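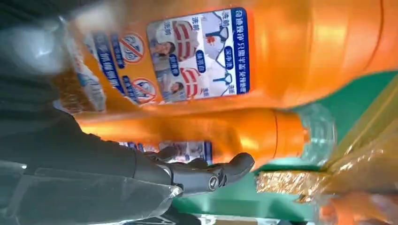

세탁 선반 사진첩

2021년 2월 5일

셔츠를 많이 입는 집이라 세제 욕심이 좀 있어요. 지난 9월에 이사하면서 세탁실이 생겼고, 그때부터 선반에 뭘 둘지 고민하는 게 제 취미가 됐습니다(남편은 이해 못 해요). 제이드 챈(Jade Chan) 님이 블로그에 세탁실 사진을 쭉 올린 걸 보고 저도 따라 해 봅니다! 사진마다 짧게만 적을게요.

깃 세제
라벨에 셔츠 깃 사진이 큼직하게 들어간 주황색 병. 빨간 줄무늬 깃도 있고 하얀 깃도 있어요. 중국어는 거의 못 읽지만 奇迹领净이라는 글자에 '깃 령(领)' 자가 들어 있는 건 알아봤습니다. 뿌듯!

주황색이 이렇게 반짝일 일인가요
저는 세제 병 색이 진한 게 좋아요. 흰 통만 모아 두면 뭐가 뭔지 헷갈려서 꼭 엉뚱한 걸 집게 되더라고요. 파란 라벨이랑 같이 있으니 멀리서도 눈에 확 들어와요.

선반
Rønning 제품이고 폭이 좁은 걸로 골랐어요. 세탁기 옆 틈이 애매해서 줄자를 몇 번이나 댔는지 몰라요. 맨 아래 칸은 아직도 뭘 둘지 못 정했습니다.

빨래 바구니
Kasonel에서 산 것. 흰옷용, 색깔옷용으로 나눠 쓰는데 식구들은 그냥 가까운 데다 던져요. 그래도 양말은 뒤집어서 넣지 말자고 오늘도 말해 봅니다.

다림질 자리
다리미판을 펴면 문이 반밖에 안 열려요. 셔츠 8장 다리는 데 한 시간 넘게 걸린 날도 있었어요. 라디오 틀어 놓고 하면 그럭저럭 할 만합니다. 깃부터 다리고 소매, 몸판 순서로 가는 게 저는 제일 편해요.

옷걸이
Cirkura 나무 옷걸이로 하나씩 바꾸는 중이에요. 어깨가 넓어서 셔츠 모양이 예쁘게 잡히는데, 두꺼워서 봉이 금방 꽉 차는 게 흠이에요. 세탁소 철사 옷걸이도 아직 꽤 섞여 있고요.

건조대 옆 창가
겨울엔 해가 짧아서 오전에 널어야 해요. 창문은 15분 정도만 열어 둡니다. 더 열어 두면 제가 추워서 못 버텨요.

얼룩 메모
문에 붙여 둔 종이예요. 커피, 김칫국물, 볼펜… 어떤 옷에 언제 묻혔는지 적어 두면 세탁할 때 안 놓쳐요. 글씨는 막 썼으니 확대하지 말아 주세요ㅎㅎ

다음에는 수건 개는 법이랑 Ikoria 수납함 정리한 걸 올릴게요. 깃 때 빼는 요령 있으신 분은 댓글로 좀 알려 주세요!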